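Section 7: Setting up your Skeva label printer

Hi, Widad again. I wrote the earlier sections too, so you know the drill by now – have your printer out of its box and a cup of something warm nearby.

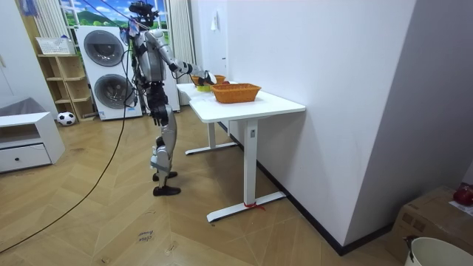 Before you plug in

1. Pick a flat spot within reach of an outlet. I keep mine on a shelf by the door, and the lid needs room to swing all the way up.

2. Pull off the 2 strips of blue tape. One is on the lid and the other is inside, under the roller (I missed that one my first time and spent an evening being mad at the thing!).

3. Drop in a roll of labels with the shiny side facing you. A full roll holds 200.

4. Close the lid until it clicks on both sides.

Caution: The cutter behind the front slot is sharp. Keep your fingers out of there, and unplug the printer before you go after a stuck label.

First print

5. Plug it in and hold the power button until the light turns green.

6. Press Feed once. You should get one blank label with a clean edge. If it comes out crooked, open up, straighten the roll and press Feed again.

7. Open the Woreo app on your phone, tap Add Printer and choose Skeva from the list. Type in the code from the sticker on the bottom.

Note: If you updated the app in November or later, the Add Printer button has moved to the Settings page. Erlinda had to point that out to me.

8. Print the test label. I always type "BEANS" because that's the first jar I ever labeled, but go with whatever you like.

Changing the label size is in Section 8.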